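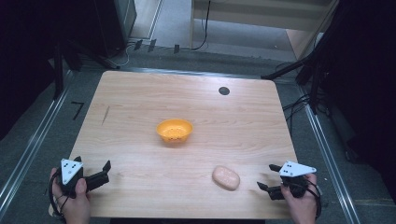
29 de marzo de 2019

Hoy tocaba decidir entre los dos juegos de dedos para las pinzas de mano y no lo he decidido. Llevo desde noviembre con los dedos que venían de Hawthorne y hace unos días llegaron los de Camia, un poco más largos y con la punta más estrecha. Por la mañana monté los de Hawthorne en las dos pinzas y empecé con la tarea de siempre: coger el jabón de la mesa y dejarlo en el cuenco naranja, ese que parece un colador en pequeño. El jabón lo puse a la derecha del cuenco, más cerca de mí, con las dos pinzas abiertas a los lados. Es ovalado y de superficie bastante lisa, mala combinación para unos dedos que cierran en paralelo. Si lo agarras por el lado largo gira sobre sí mismo al levantarlo. Si lo agarras por las puntas, aguanta, pero hay que bajar mucho la muñeca y entonces el cable me roza la mano.

Hice 19 repeticiones con cada juego. Con los de Hawthorne se me cayó cinco veces. Con los de Camia, tres. La diferencia es pequeña y no me atrevo a sacar nada de ahí, porque los de Camia los probé después y ya tenía la mano hecha al jabón. Mañana cambio el orden y repito.

Lo que sí me gustó de los de Camia es el tacto al cerrar. Se nota antes el contacto y aprieto menos. Con los otros tiendo a cerrar hasta el tope y luego en la grabación la apertura queda siempre en el mismo valor, con lo que no se aprende gran cosa de la fuerza que hacía falta. Lo que no me gustó es la longitud. Calculo mal la altura y toco la madera con las puntas. En dos repeticiones di un golpe contra el borde del cuenco y lo arrastré un poco, y las tuve que descartar.

Después de comer me puse con el seguimiento. Las placas blancas de puntos van bien mientras mantengo las manos de frente. Al girar la derecha hacia dentro para coger el jabón por las puntas, la placa se inclina demasiado y Cloro pierde la posición durante unos cuadros. Cuando la recupera, la mano da un salto. Con la izquierda no pasa, o pasa menos, pero es verdad que en esta tarea la izquierda casi no se mueve. Probé a subir el umbral del filtro y el salto se suaviza, aunque a cambio la trayectoria llega con retraso. Lo he dejado como estaba.

Llamé a Morenike Etim a media tarde para preguntarle cómo lo tenían ellos en Sirnville. Me dijo que pasaron por lo mismo y que lo arreglaron inclinando la placa hacia el operador al montarla, sin tocar el programa. También me dijo que no me fiara de una comparación hecha con un solo objeto, y tiene razón. Ella usa una esponja, una taza y una caja de cerillas, y los resultados con la taza le salieron al revés que con la esponja. Le pedí las medidas del soporte inclinado y quedó en mandármelas. Hablamos también de los cables. Ellos los sujetan al antebrazo con una cinta de velcro y así no hacen el lazo por encima de la muñeca. Tengo velcro en el cajón, no sé por qué no lo había hecho.

Revisé las grabaciones antes de irme. Entre las dos series hay 2.672 cuadros útiles, quitando los descartados y los tramos en que se pierde el marcador. Esperaba más. Buena parte se me va en el principio de cada toma, cuando coloco las pinzas y todavía no he empezado a moverme. Tendría que recortar eso de forma automática, pero el recorte que escribí en invierno se basa en la velocidad de la mano derecha y con el jabón empiezo tan despacio que se come el arranque del movimiento. Lo hice a mano y se me fue una hora larga.

Anoto también que el tornillo del dedo interior de la pinza izquierda se afloja. Lo apreté al cambiar de juego y al terminar la segunda serie volvía a tener holgura. Puede que parte de lo que atribuyo a los dedos sea eso. Comprarle fijador de roscas.

Para mañana: empezar por los de Camia, velcro en los dos antebrazos, comprobar el tornillo cada pocas repeticiones. Añadir un segundo objeto, seguramente la taza de esmalte de la cocina si nadie la está usando. El jabón lo dejo, que ya tiene serie. Si llegan las medidas de Morenike, imprimo el soporte por la noche y lo monto solo en la pinza derecha, para poder comparar con la otra.

Me duele el pulgar derecho de tanto cerrar. Con los de Hawthorne más, me parece. He cenado tarde.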